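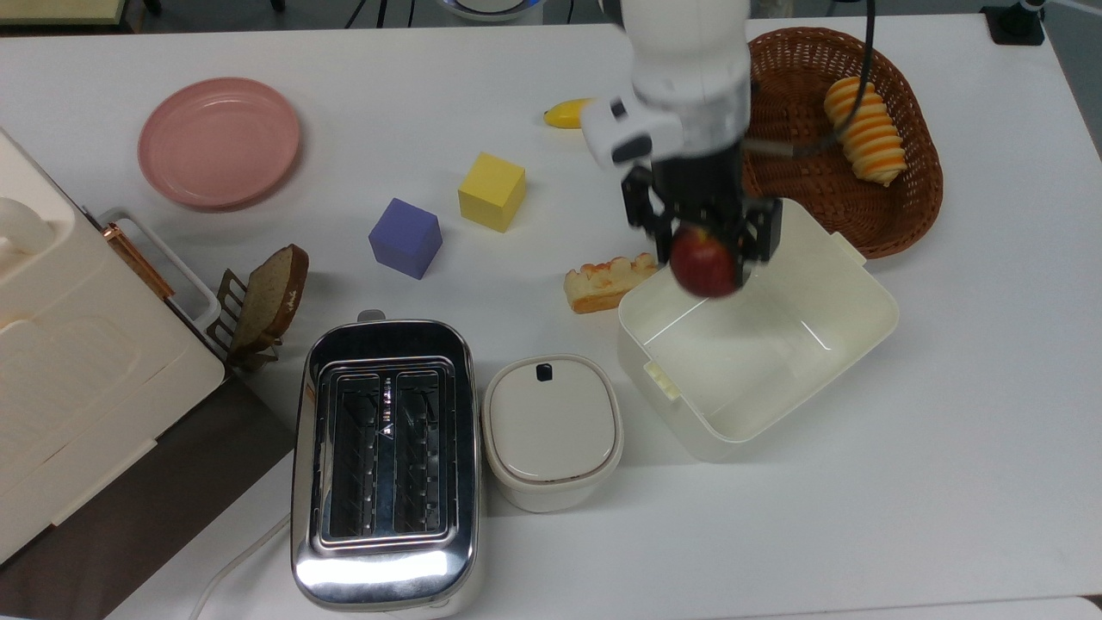
Section 6. Comparing Two Grippers on One Arm

Use this section when you have two grippers, one arm, and an opinion in the building about which gripper is better. The procedure takes a full morning if you follow it and two mornings if you skip step 3.

It assumes the arm is mounted, the emergency stop has been tested, and you have completed the wrist camera calibration in Section 5. If you have only read Section 5, go back and do it.

6.1 Before you start

You will need:

Gripper A (Targate two-finger, the one shipped with the arm)
Gripper B (Follholm two-finger, wide fingers)
The hex key from the Follholm box. Other hex keys look the same and are not.
A set of test objects: fruit, bread, foam cubes, and an open plastic bin to drop them in
A printed score sheet (Appendix C)

Leave clutter on the table. A gripper that does well on a bare surface has been tested on a bare surface, and few kitchens have one. The toaster may stay.

CAUTION: Unplug the toaster at the wall. The test never calls for a powered toaster, however much the test objects seem to suggest it.

6.2 Set the baseline with Gripper A

1. Power up the controller and wait for the steady green light. A blinking green light means it is still thinking. Pressing the button again makes it think from the beginning.

2. Home the arm. Stand outside the floor line while it moves.

3. Check the cable. Move the wrist slowly through its full turn and watch the cable the whole way. It should have enough slack to follow the wrist and too little to reach for the nearest basket. Reclip it if it drags.

NOTE: Verna Whitlock, who wrote the first edition of this guide, put the cable check at step 11. The Hakamville office has a drawer of cables from that period.

4. Place the bin within easy reach of the arm. Do not square it up with the table. A bin that is a little crooked is a better test and takes less time to arrange.

5. Load the pick program and choose "apple." Set closing force to 18 newtons.

6. Run one pick at slow speed. Pause the arm when the apple is over the bin. Look at the fingers from the front and from the side: they should meet the apple at its widest part, one on each side. If they have it near the stem, the camera offset is wrong. Return to Section 5, where we will be waiting.

7. Resume and let the arm release. Lower the drop height if the apple bounces out.

8. Repeat with the banana, the bread, and the foam cubes. Write down every miss, including the ones that "would have worked." There is no column for those.

CAUTION: Reduce the force before gripping real bread. The gripper will not be damaged. You will find crumbs in the finger joints until January.

6.3 Swap to Gripper B

9. Stop the arm, switch off the controller, and wait for the light to go out completely.

10. Support the gripper with one hand while you loosen the wrist screws. It is heavier than it looks, and it always lets go on the last screw.

11. Fit Gripper B with the arrow on its collar facing the camera module. Tighten the screws a little at a time, working across.

12. Select the new gripper in the controller menu. If you forget, error 103 appears and the arm refuses to move, which is the politest fault in this manual.

13. Run the wrist camera calibration again. Yes, again.

14. Repeat steps 5 through 8 with the same objects, the same force, and the same clutter. Put a fresh apple in only if the first has gone soft – and then start Gripper A over with the fresh one too.

6.4 Reading the results

Compare misses object by object before you look at the total. Wide fingers tend to do well on round fruit and poorly in tight gaps between objects, and a single total hides both.

If the grippers tie, choose the one with the shorter swap time. If they still tie, send both score sheets to Nelly Grajales in the Bermúdez test room, who will ask whether you did step 13.

Store the unused gripper in its own box with its own hex key. Continue to Section 7, Suction Cups.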